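Two-legged robot learns to carry a table with a human partner

PRARKBRIDGE - A research group in Prarkbridge has published a method that helps a humanoid robot carry furniture together with a person. The robot learns how its partner wants to move by feeling small pushes and pulls through the furniture itself, so the person does not need to give commands by voice or by remote control.

The work was done at the Hopkin laboratory together with Cuvileck, a company that makes software for walking robots. The researchers call their method Stiltetti. It was presented in June at a small workshop on robots in the home.

Carrying a table looks simple, but it is difficult for a machine. When two people carry something, each of them feels through the hands what the other one is doing. If one person slows down before a door, the other slows down too, often without a word. Earlier robots mostly followed a planned path, and the human had to adapt. When the human stopped, the robot continued to push.

In the new method the person takes one end and the robot takes the other, and the control program reads the forces at the robot's wrists many times each second. From these readings it guesses which of four intentions the partner has: to walk, to turn, to lift or lower, or to stop. The legs and the arms then receive their orders together, so that the robot does not lean too far when the table moves. 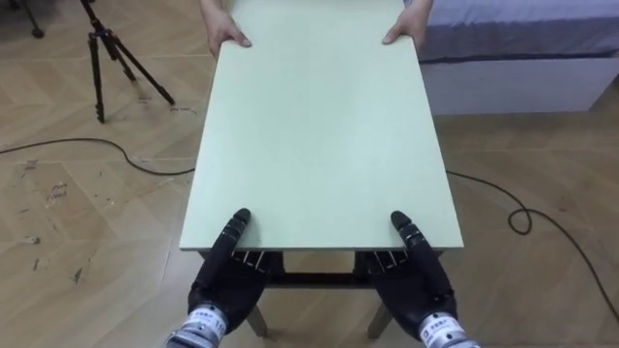 What happens if the person suddenly lets go of the table?

The robot is programmed to stop walking and keep its grip. It then lowers its end slowly until the table legs touch the floor, and it waits. It starts again only after it feels a steady lift from the other side.

The group tested the method in 80 carries with people who had not worked with the robot before. Each carry included a straight part, a turn and a place where the table had to be put down. The testers received only a short safety talk and could choose their own speed. The same route was also done with an older controller, in which the robot follows a path that is fixed in advance.

According to the report, the testers needed less force to guide the table with Stiltetti, and they stopped less often on the way. The biggest difference was seen in the turns. With the older controller many testers had to wait for the robot to finish its step before they could change direction.
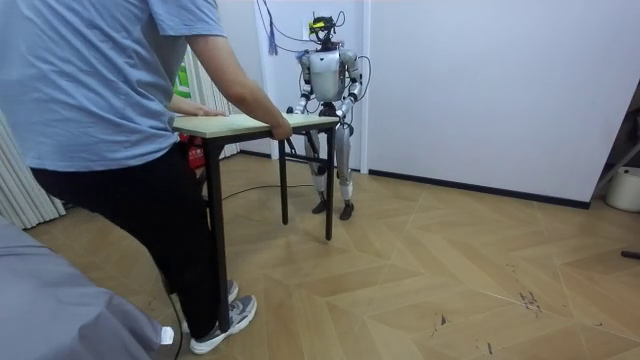
The training was done mostly in computer simulation, where a virtual partner pulled the table in many different ways, sometimes badly on purpose. After this the group needed only three hours of practice with real people to adjust the program. The report says that this last step was important, as people change their grip and their height of lifting more than the virtual partner did.

There are still limits. The robot walks slower than most people would like, and it cannot yet go up or down stairs with a load. It also has problems when the partner walks sideways and turns at the same time. Heavy furniture was not part of the tests.

The group now wants to try the method with longer objects, such as shelves and mattresses, which bend while they are carried. Cuvileck said it has no plan at the moment to sell the software, but it will make the simulation part free for other laboratories to use.

Contact the news desk | Copyright Prarkbridge Science News. All rights reserved. | Back to top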